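Search this site
Search

Koltham Neighbourhood Food Guide
Progress report to the Trodance Fund
Submitted Wednesday, April 29, 2020
Prepared by Bernadette Rosenthal, Project Lead

1. Purpose of this report

This report covers the second period of the grant awarded to the Koltham Neighbourhood Food Guide. It sets out what has been done against the agreed plan, how the project has responded to the closure of restaurant dining rooms, and what we ask the Fund to approve for the remaining months. Financial returns have been sent separately on the Fund's own form.

The Guide was set up to list independent places to eat in Koltham and the adjoining Jostau district, with reliable opening hours, prices, walking directions from the nearest bus stop and notes on step-free access. It is free to use and carries no paid entries. A printed edition was planned alongside the website.

2. Work completed

At the end of February the Guide held 48 full entries, of which 38 had been visited by a reviewer and checked by a second person. The remaining entries were compiled from information supplied by the owners and are marked as such. Our target for the period was 48 entries, all visited. The entries themselves were therefore delivered, but the visits were not, and those still outstanding will be made when dining rooms are allowed to reopen.

Coverage is strongest along Jostau High Street and the streets behind the covered market, where many of the smaller Lebanese, Turkish and Japanese kitchens are found. It is weaker on the northern side of Koltham. Several owners there do not use email and prefer to be approached in person between lunch and evening service, and this work takes longer than we had allowed for in the original plan.
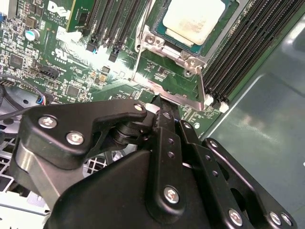
Reviewers continue to follow the house rules agreed with the Fund last year. Meals are paid for in full, visits are not announced, and no review is published on the strength of a single dish. Where a meal has been poor, a second visit is made before anything is written. The rules have added to the cost per entry, but they have been well received by owners, including those whose first review was not wholly favourable.

3. Response to the closures

Since the closure of dining rooms, most of the original listing has been of little practical use to readers. With the agreement of our grant officer, work on new reviews was suspended and staff time was moved to a takeaway and delivery list. Each entry on this list gives the days and hours of collection, the delivery area, the minimum order, the means of payment and whether orders can be placed by telephone. The last point was added at the request of older residents.

The list was drawn up by Latrice Hutchins, our Listings Editor, who telephoned every restaurant in the Guide. Some have closed for the time being and their entries carry a short notice to that effect. Others have changed their menus considerably. Sekiguchi, which before the closures served only a set evening meal, now offers boxed lunches for collection and has asked that its former entry be kept on file unchanged until normal service returns. We have done the same for any restaurant that asked.

Hours have proved difficult to keep correct. Kitchens are running with fewer staff and may alter their collection times at a day's notice. Entries are now checked by telephone each week, and the date of the last check is shown beside the opening hours. Readers have used the correction form more than before, and most of their corrections have been sound.

A separate page was prepared for Ramadan, listing kitchens in Jostau that are taking orders for collection shortly before sunset. Two bakeries asked to be added after it went live – both requests were met the same day. 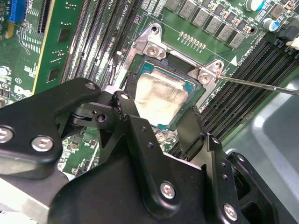 4. Printed edition

The plan provided for 500 copies of a pocket guide, to be left at libraries, the bus station and the tourist desk. All of these are closed to the public, and a printed guide to restaurant meals would be out of date before it could be handed out. The order has not been placed and no money has been spent on printing. The text and maps for the first section have been laid out and can be brought up to date when needed.

5. Matters of concern

The first is the number of restaurants that may not reopen. Owners have spoken frankly to Ms Hutchins about rent and about stock bought for spring bookings that were later cancelled. We do not publish what they tell us, but it is likely that the Guide will need substantial revision before the autumn.

The second is the outstanding visits. Our reviewers are paid by the visit and have had no work from us since the suspension. Two have told us that they may not be available later in the year.

6. Requests to the Fund

We ask the Fund to agree to the following:

(a) that the printing budget be held over until a date to be settled with the grant officer;
(b) that part of the unspent reviewing budget be used for the weekly telephone checks;
(c) that the deadline for the outstanding visits be extended.

Our next report will include the full list of entries showing which are open, closed or awaiting a visit. Questions about this report should be sent to Ms Rosenthal at the project office, which is being staffed from home during usual working hours.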